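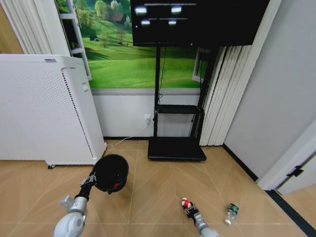 Bin out first, bottles and bits off the floor next.

I love a room where the big things are on wheels! Our meeting room at Ashworth has a tall air purifier on castors and a screen on a rolling stand, and it gets a proper floor clean far more often than the room next door, where everything has to be lifted.

Start with the litter. Take a small round bin round with you, tip any dregs from drinks bottles down the sink and put the caps back on before they go in the recycling. Then do the cupboard doors – plain pale ones show every fingerprint. A barely damp microfibre cloth with a drop of washing-up liquid, top to bottom, and a dry one straight after. 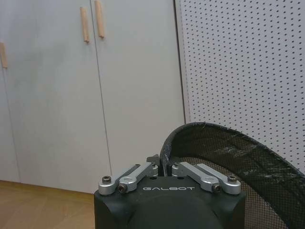
Go over the handles and door edges while the cloth is still clean, and save the skirting boards for last, as they'll ruin it in one go. Dark skirting is a terror for dust, but an old sock over your hand lifts it beautifully.

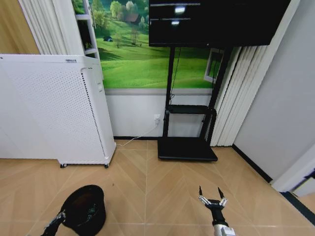 Air purifier: all those tiny holes collect fluff.

Switch the purifier off and unplug it, then run the soft brush of the vacuum over the holes and slots. It takes 2 minutes and I find it so satisfying! Wheel it aside and sweep where it stood (hair winds itself round castors, so have small scissors handy). On a zigzag floor like ours I follow the seams with the broom, which gets the grit out much better than going straight across.

Screens want a dry cloth only, and never while they're warm. I give ours 30 minutes after switching off.
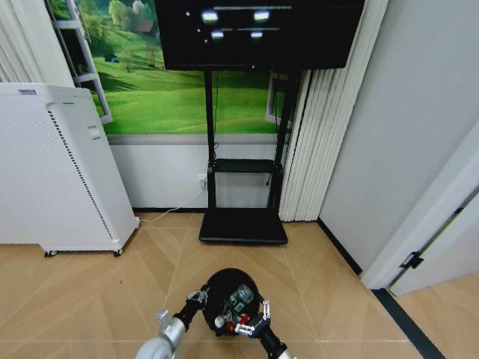

Keith Nuttall wrote in to say that he wipes the base of his screen stand before he sweeps, so the dust from it ends up on the floor in time for the broom. He also coils up any trailing lead and hangs it over the shelf while he works. I've tried both and I'm converted – thank you, Keith!

Relby Home Tips | Contact us | © March 2026 | Back to top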